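2022-03-20
Notebook, open day at the lab, entry by P. Bahrami

Writing this up the same evening while I still have it straight. Rough notes from the day are on the clipboard by the door if anyone wants to check me.

Setup

Got in early and powered up the bathroom cell first, as that was the one I trusted least. Arm homed fine. The joint 4 warning we had in December did not come back. I ran the full list of saved poses at quarter speed with nobody in the room, then again at half speed. One pose near the tank was closer to the lid than I like, so I moved the waypoint out 50 mm and saved it under a new name (open_day_b). Please use that one from now on. The old one is still in the folder but I have marked it.

Speed limit for the day was set to 136 mm/s at the tool. That is slow enough that people got bored, but I was not going to raise it with kids leaning over the tape. Payload setting checked. Cable ties on the arm checked, and I redid the one nearest the elbow with more slack.

The Vulleleo people arrived before the doors opened and wanted to know where the power was. They had been told a table with two outlets and we had given them one. Ran an extension from the hallway and taped it down. For next time, read the request form to the end.

Visitors

First group was the biggest. Two families, a class from the technical high school, and a handful of people from Hnatiuk who make cleaning supplies for hotels and wanted to see the bathroom cell and nothing else. They stood there through three rounds. Their questions were good ones:

How does it know where the brush is? It does not look for it in this demo. The holder is at a taught position. I said so plainly. One of them seemed let down, but the other said that in their hotels the brush is always in the same spot anyway, or is supposed to be.

Can it clean under the rim? Not with this motion. We grasp, lift, move to the bowl, do a short circular path, and go back. The path was drawn by hand guiding and it is shallow. I told them we would need force control before going any deeper, and that we have it on the list.

What does it cost? I gave the figure for the fingers only, which is 2,125 for the set, and said the arm is a separate conversation. I should not be the one answering price questions. Can we have a printed sheet?

The high school group wanted to try hand guiding. I let them do it one at a time with my hand on the stop. It went well apart from one boy who pushed against the joint limit and set off a protective stop. Took a couple of minutes to clear. I explained what had happened and they liked that part more than the demo itself, so I may build it in on purpose.

Second group was quieter. An older couple asked whether it could help someone at home who cannot bend down. We talked for a good while. She has trouble with her hip and said the floor things are the worst, the brush and the trash can and anything dropped behind the toilet. I wrote down "dropped behind the toilet" because we have never tried a pick in that gap, and I doubt the elbow would clear the wall. Worth a test with a washcloth or an empty paper roll.

Runs

I kept a sheet for the brush task. The usual failure was the same one as in December: the fingers close a little high on the handle, the brush tilts as it lifts, and the head rubs on the rim of the holder. When that happens the holder slides on the tile and every run after it is off until I put it back. I put it back by hand between groups using the pencil marks on the grout. Somebody mopped half of them away, so I redrew them.

Changed the grasp height down by one finger width after the second group. Better. The tilt was smaller and the holder stayed put through the rest of the afternoon, except once when the loop of cable by the gripper brushed against it on the way down.

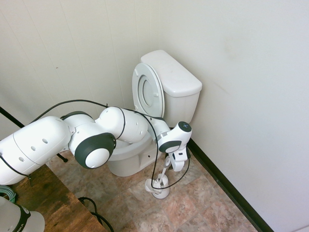
Bathroom cell, gripper on the brush handle, brush angled down to its holder. Seat and lid up.

That cable loop needs to be dealt with. It hangs low at the wrist and swings when the last joint turns. I would like to route it back along the arm with a second clip before the forearm and take up the extra there. The trouble is that the full turn at the wrist uses most of the slack, so it has to be tried with the arm moving slowly and someone watching. Do not just pull it tight.

Other cells

I only saw these in passing. Vavel ran the drawer demo most of the day and it drew a crowd. Flotgate had network trouble until lunch and then showed the tray sorting from a recorded program. They asked to borrow our spare switch and I lent it to them. It needs to come back.

Closing up

Arm parked, brakes on, controller off at the wall. Log copied to the shared drive, 3,000 lines and most of them are the same status message, so someone please turn down the logging level. Brush back in the holder. Tape pulled up from the hallway.

To do

Second cable clip at the forearm, test at quarter speed.
Fix the holder to the floor. Double sided tape first, screws only if the tape lets go.
Price sheet for visitors.
Try a pick from behind the toilet, soft object, no wall contact.
Redo the bowl path once force control is working.
Answer Hnatiuk. They left a card and want to send samples of a brush with a thicker handle, which may help with the tilt.
Get the switch back from Flotgate.

I am out tomorrow. If you run the bathroom cell, check the holder against the pencil marks before you start, and load open_day_b.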